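Gripper Trial Program: Frequently Asked Questions

Last revised in October. Questions that keep coming up in the inbox get added to the page, and old ones are removed when they no longer apply.

What is the trial program?

Clerkberg lends parallel grippers to labs and small shops that want to compare them on their own work before buying. You get two grippers, two sets of fingers for each, the cables, and a wrist adapter if your arm needs one. You keep them for 60 days. At the end you send everything back or we send an invoice for the parts you want to keep.

Which grippers are in the kit?

The standard kit has one Ploston and one Ostrowski. Both are electric, two-finger, parallel-jaw grippers. The Ploston closes faster and weighs less. The Ostrowski has finer position control near the closed end, which matters mostly for thin material. If you only want to test one model, say so on the request form and we will send a matched pair of that one.

Do both grippers fit my arm?

Probably. The bolt pattern on the adapter plate matches most arms in the tabletop size. Check your payload first. With adapter, fingers and cable, the Ploston comes to 428 grams and the Ostrowski is a little heavier. If your arm is rated close to that, you won't have much left for the object.

I have two arms. Should I put a different gripper on each?

We suggest starting with the same model on both. Teams that mount one of each tend to end up comparing the left arm to the right arm, and that includes calibration, camera angle, cable drag and whoever is driving. Run the full set of tasks with one model on both sides, swap, and run it again. It takes longer and the numbers are easier to trust.

What do you test on?

Our bench tests use rigid parts, small packaged goods and cloth. Cloth gets the most time. Most grippers will pick up a bottle if the opening is wide enough, so bottles don't separate one model from another. A sock lying flat on a hard surface does. The fingers have to come down close to the table, close on a layer of fabric, and lift without letting it slide back out.

What is the sock task?

Mixed socks go on the table, some flat and some bunched together. The operator or the policy has to pick up one at a time and move it to a marked spot. We score the grasp and the placement separately. A grasp counts if exactly one sock comes up and stays up for the whole move. Picking up two at once is a miss, even when both land in the right place.
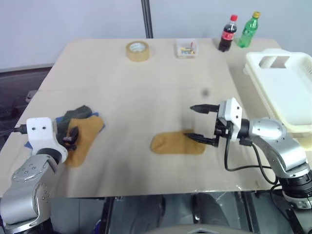 A run has 14 picks. We do the same layout with each finger set before changing the layout, and we write down the order, so that a drop late in the run can be checked against finger wear or a warm motor.

Which fingers should I use for cloth?

Start with the long pointed ones. They get under a cuff or into a fold where the wide pads can't. The wide pads are better for boxes and anything you need to hold level. With the pointed set, keep the closing force low for the first few runs. High force doesn't help much with fabric and it will flex the tips out of line.

Why do my fingers hit the table?

The usual cause is a tool center point that was set for the other finger set. The pointed fingers are longer than the pads, and a saved offset will drive them straight into the surface. Set the offset again every time you change fingers. Approach slowly on the first pick after a change.

If the offset is right and you still get contact, check whether the table is level across the whole work area. Bench tops sag, and a low corner at one end will look like a gripper problem at the other.

Can I leave other things on the table during a test?

Yes, and for the later runs we recommend it. Grippers behave well on a bare surface and less well when the wrist has to stay clear of a tray or something tall. Do your first runs with the work area clear, then add objects and keep them in the same positions for both grippers. A strip of tape under each one makes it easy to put them back.

How should I route the cable?

Leave a loop at the wrist large enough for full rotation, then tie it to the link above. Don't tie it to the wrist housing itself. Before you run anything, move the joint by hand through its range and watch the connector. A connector under side load is the most common fault on returned kits.

Does the kit include a camera?

No. Use what you have. If you are recording demonstrations, keep the camera in the same place for both grippers. An overhead or head-height view works well for flat cloth, but it hides the gap between the fingertips and the table. A wrist camera shows that gap, at the cost of more weight and another cable.

What controller do I need?

Either gripper runs from the small Trotden controller that ships in the kit. It takes commands at up to 260 per second, well above what teleoperation needs. You can also drive the grippers straight from your arm's tool port if it supplies enough current. Check the arm manual before trying this — we have replaced a few boards for people who didn't.

Is one of them better for teleoperation?

Operators usually prefer the Ploston for the first day, as the fast close feels more direct. After that it splits. People working with thin cloth often move to the Ostrowski and stay there. We would give each operator a practice session with both before scoring anything.

What counts as normal wear?

Scuffed finger surfaces, marks on the adapter plate and scratched paint are all fine. Bent fingers are charged at cost. Cracked housings and cut cables are looked at one by one.

Can I print my own fingers?

Yes. Drawings for the finger mount come with the kit. Keep the printed part no longer than our pointed set, and take your own fingers off before you ship the grippers back. We have a drawer full of them.

Can I extend the loan?

Once, if there is no waiting list. Write to us before the return date with your kit number.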